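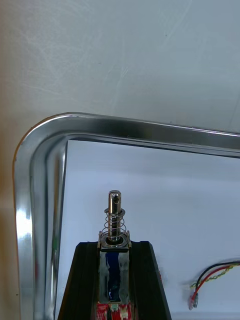 A push-pull solenoid over the steel tray at Mitiku Wubshet's bench.

"That little guy is the reason your vending machine drops the chips," Mitiku Wubshet tells me, and I have to admit I'd never given it a thought! He fixes locks and latches for Gastau, a repair shop he started in June with 2 benches and a secondhand kettle, and he talks about solenoids the way my uncle talks about trout.

I asked why everything goes in a tray. "Screws roll," he said. "Springs are worse. I lost one behind the radiator and spent my whole lunch looking for it." (He bought a replacement.)

The plunger is the part he checks first. He slides it with a fingertip and feels for grit, then looks over the bracket. Scratches don't bother him. "Scratched is fine, bent is not fine." Loose wires he leaves long until the very end, after one job for Yilma where he trimmed too early and had to splice the lot.

His drawer holds 59 of them, all pulled from old door locks, and he'd like more. "Bring me your broken stuff," he said as I was putting my coat on. I've got a dead washer at home, so I just might.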